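Unintended Gripper Closure During Tabletop Retrieval: Analysis of a Stale-Command Fault
Maxence Brunet, Anas Tahiri

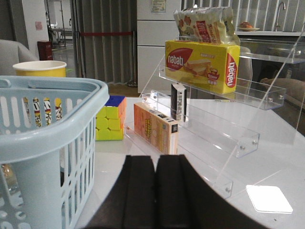
4. FAILURE ANALYSIS

Figure 1. Wrist camera view of the tabletop workspace, with the gripper fingers at the lower center, the slotted basket to the left with the cube just to its right, and packaged snacks on the clear stepped stand.

4.1 Description of the fault

The retrieval trials were run on the Caron arm with the Prornisis motion planner and the Clomulico grasp controller. Over 544 trials, the controller issued 31 closing commands that did not match the current target. In most of these the fingers closed on air and the trial timed out. In 3 trials the fingers closed while the arm was still moving sideways between objects, and one of these ended in contact with the display stand. The arm reached its force limit and stopped, as designed. The stand was pushed back on the table and had to be put in its starting position before the next trial.

We treat the contact event as a safety matter even though nothing was damaged. The force limit is the last layer of protection in this setup, and the layers above it should have caught the command earlier.

4.2 Conditions in the workspace

The layout in Figure 1 places several demands on the perception stage. The stand is transparent, and its angled side panels return very few usable depth points. The tabletop is glossy and reflects light, which produces false depth values near the base of objects. The basket has slots and holes in its sides, so that an object behind it, such as the yellow cup, is seen only in pieces. Packaging on the stand varies from rigid boxes to a crinkled bag lying on top of the Nabati box.

Our first assumption was that depth loss on the transparent stand caused the fault. The planner logs did not support this. Depth loss did raise the number of rejected grasps, but a rejected grasp ends in a retreat move and sends no closing command. When the depth filter was replayed offline with the side panels masked out by hand, the rejected grasps dropped sharply and the unintended closures remained at the same points in the logs.

4.3 Root cause

The cause was found in the message queue between the planner and the grasp controller. Each closing command carries a target label and a time stamp. When the planner drops a target, it sends a cancel message and then selects a new one. The controller read cancel messages from a separate, lower-priority queue. If the new target was selected before the cancel message had been read, the old closing command stayed valid and was carried out as soon as the arm passed within the trigger distance of any segmented object.

The time stamp check should have blocked this. Commands older than 1,000 ms are discarded, but the age was computed from the time of arrival at the controller and not from the time of issue. A command held in the queue was therefore always treated as fresh. This error was present in the Brular bridge software from the first build and had no visible effect in earlier work with one object on the table, where targets were rarely dropped.

The fault appeared more often with objects on the stand than with those on the tabletop. We attribute this to the larger number of dropped targets on the stand – an indirect effect of the depth loss described in Section 4.2.

4.4 Changes made

Cancel and close messages now share a single ordered queue. Command age is computed from the time of issue, with the clocks of both computers checked at startup. The controller also compares the label in the command with the label of the nearest object, and refuses to close if they differ or if the wrist is moving above the approach speed.

The logs of all 31 events were replayed against the revised controller, and no closing command was accepted. Replay does not reproduce contact forces or operator actions, so this result covers the message fault only. The label comparison also depends on correct segmentation. Two packages of similar color placed side by side may still be merged into one object, and in that case the check passes when it should not. The force limit was left at its original value.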